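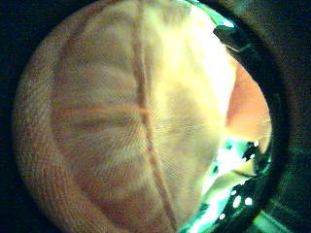 Week 4 notes: learning from hand-held demonstrations

Okay, so last week we got as far as the policy and ran out of time before we talked about where the data comes from. I'm picking it up there. Grab the Gavalas handout if you've lost yours, we'll use the same notation.

The idea behind hand-held collection is simple enough. You take the gripper off the arm, put a wide-angle camera on it, and a person carries it about and does the task. No arm in the room, no teleop rig, no waiting for somebody to free up the lab (you all know how I feel about the booking sheet!). Later on you recover the gripper's path from the video and train on that.

The Jetholm set, which you'll use in the assignment, has 2,853 demonstrations in it. We held back 141 for testing, so please don't train on those. I will notice.

Now, the lens. A fisheye gives you loads of context, and the price is that straight things stop being straight. Have a look at what happens to the tabletop:
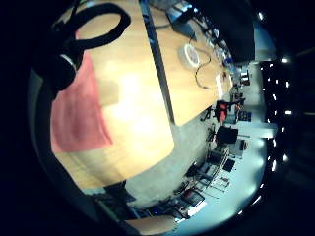
Fig. 2. Wide view over the table. Note the bent outline of the wood and how much of the room is still in view.

I love this view for tracking. There are chairs, a row of ceiling lights, a rack, all sorts of fixed clutter for the localizer to grab on to. The pink cloth is the other story: big flat patch, one colour, and not much on it to match against. Right next to it you've got glare on the wood as well, and your feature matcher will happily lock on to a highlight that slides as the camera moves. Mask it or down-weight it, your choice, but say in your write-up which one you did.

When you get in close, you lose most of the background, and that's where tracks tend to drift. My favourite fix is still the boring one: lean on the inertial data through the close part, then re-anchor once the room comes back into view. Erkdale's method does it in 2 passes and we'll step through the code in the tutorial.

For next time:
Read the Zondetti chapter on lens models, skip the proofs.
Undistort one clip and plot the path before and after.
Bring a question about soft objects, because I've got plenty of my own.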